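Wednesday night, kettle on, back at the blog

So it has been a while! I last posted in May, when I was full of big plans about writing every week (ha). Then summer happened, the old desktop got slower and slower, and I started doing everything on paper instead. More on the paper in a minute.
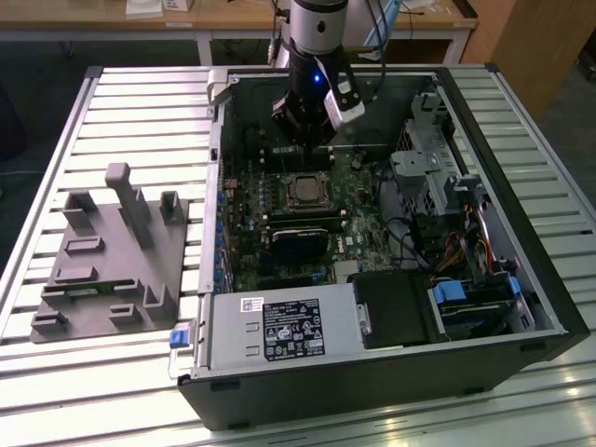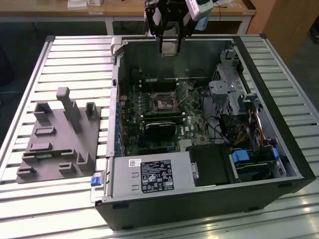
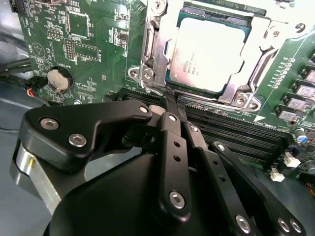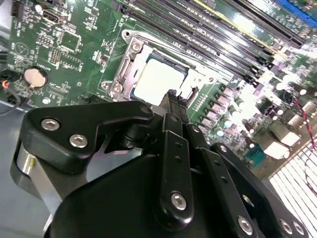 Desktop tower with the side off, and the green motherboard close up.

Right, the paper. I've been copying out my grandmother's recipes by hand, and I have completely fallen for it. She kept them in a biscuit tin, 181 cards in all, and my aunt in Cleltham mailed me the whole tin after she moved to the smaller apartment. I figured I'd type them up in a weekend. Instead I sat down with a pen and the first card (prune cake, very stained) and by bedtime I had copied out eleven of them and eaten most of a sleeve of crackers.

The thing is, you read so much slower when you write it out. I've made her oatmeal bread for years and I never noticed she says to scald the milk and then "go and do the beds." That's the cooling time! She wasn't going to write down minutes when she could write down a chore. There's another one, for plum jam, that says to stir it until the Ladefoged bus goes by. I have no idea how long that is. I've guessed 20 minutes and my jam came out like roof tar, so maybe the bus was early in those days.

I'm at 74 cards now. The handwriting changes as you go. The oldest ones are tiny and upright and she used both sides, and then the later ones get big and loopy and start leaving things out. The last rhubarb card is just a list of ingredients and the word "usual."

Some of them aren't hers at all. There's a rye flatbread signed by a Gunnlaugur Thoroddsen, with a very firm note that it must never be served with jelly. My aunt thinks he boarded with the family one winter, my mother says he ran the hardware store in Stomdale, and they've had two long phone calls over it without getting anywhere. I made the flatbread on Sunday. It's wonderful. I had it with jelly.

A few people asked what I'm writing in, so: a plain hardback notebook, 400 pages, from the stationery place on Umstead Road, and a cheap blue ballpoint. I tried a fountain pen and smeared the whole of the gingerbread. I leave the facing page blank so I can write down what happened when I made it, and those pages are filling up faster than the recipes (the entry for the fish pudding is one word long and I won't repeat it).

Next up is the Christmas section, 3 different fruitcakes that look the same to me apart from the amount of brandy. If anybody has an old family recipe that tells you to wait for something strange, a train or a radio show or the neighbor's dog, please put it in the comments. I'd love to read them. And if you know anything about that bus timetable, my next batch of plums is sitting in the fridge.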